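Chapter 3
Choosing a Simulation Kit for Pick-and-Place Work

By Theerawat Sukprasert

In this chapter you will:
learn what is usually sold under the name "simulation kit"
read a product offer and separate what is promised from what is included
prepare a short evaluation plan before you request a trial license
follow the first steps of a review of one kit, Plilleo

Key terms: asset library, contact model, end effector, grasp pose, scene file, seat license, trial period

3.1 Why a company buys a simulated room

In Chapter 2 we visited the packing hall of Mathias, a small company in Illberg that sends out spare parts for kitchen machines. The company wished to put one robot arm at the end of a packing table. The manager had already received an offer for the arm. What she did not have was an answer to a simple question from her own staff: will the arm be able to reach and grip the parts which we pack every day?

There are two ways to answer. The first is to rent an arm, place it in the hall and try. This gives a trustworthy answer, but it takes floor space, and the work at that table must stop during the trial. The second way is to build the table, the arm and the parts in software and try there. For this second way many suppliers sell a kit. The student should know how to judge such a kit, even if he or she will never write a line of its code. In many companies it is the technician who is asked for an opinion, and the purchase is made by another person who trusts this opinion.

A simulation kit normally contains a program which calculates motion and contact, a set of ready models (arms, grippers, tables, shelves, boxes), and some scenes in which these models are already put together. The quality of the three parts can be very different within one product. A kit can have a beautiful library and a weak contact model. The opposite also happens, and for our purpose it is the smaller problem.

3.2 The offer

Our example for this chapter is Plilleo, a kit for table-top picking. It is offered in three versions. The Student version is free of charge and limited to one arm. The Workshop version is sold for 800 euros per seat and year. The Plant version has no published price, and the customer must write to the sales office. In the version that we reviewed, the asset library contained 482 objects.

Please read the number of objects with care. A large library is pleasant to look through, but Mathias packs gaskets, hinges and motor housings, and none of these is a common object. Ask the supplier how you can bring in your own part, which file formats are accepted, and who sets the mass and the friction of the part after import. In Plilleo the user sets them by hand. If the fields are left empty, the program takes a default value and gives no warning. We consider this a serious weakness, and we reported it to the supplier during our trial.

The trial period is 20 days. It begins with the first start of the program and not with the day of download, so prepare your parts list and your computer before you open it.

3.3 Before you start the trial

Write down one task. It should be a task which your company really has, described in ordinary words. For Mathias, our colleague Ira wrote the following:

"The arm stands above the table. It takes one box from the table, lifts it, and holds it still until the camera has read the label. The box may be turned to either side. The arm must not touch the shelf behind the table."

From this text we can take almost everything we need for the evaluation. It names the object and its surface, it allows different orientations, and it mentions an obstacle. It says nothing about speed, and we had to ask for this later. Students often begin with speed, and then forget the shelf.

Next, decide which results you will record. We recommend at least these:

Reach. Can the gripper come to the grasp pose without the arm coming near its joint limits?
Opening. Is the distance between the open fingers larger than the side of the object which will be gripped?
Contact. When the fingers close, does the object stay in place, slide or jump?
Repeatability. Does the same command give the same result after the scene is loaded again?

A jump of the object at first contact is a well known sign of a poor contact setting. It is not always the fault of the kit. Check the mass of the object first.

3.4 A first look at the scene

When the scene file is loaded, do not press the start button immediately. Turn the view around the table and look from a low position, near the height of the tabletop. From above, a gripper can seem to be exactly over the object when it is still far to the front or to the back. Look also at the things which stand behind the working area, for they are the obstacles of your task. Then open the object list and compare the names with what you see in the room.

Some users are disturbed by plain surfaces and simple shapes. For reach and grip these have little importance. If you plan to train a vision system with pictures from the kit, surfaces and lighting become very important, and we return to them in Chapter 5.

Study Figure 3.1 before you continue with Section 3.5. Note in your workbook what is below the gripper, how the fingers are placed, and what stands behind the table. 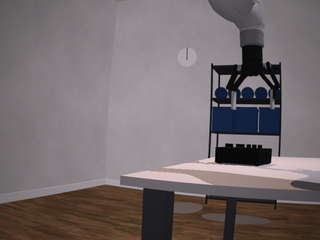
Figure 3.1. Simulated room with the two-fingered gripper open above a black box.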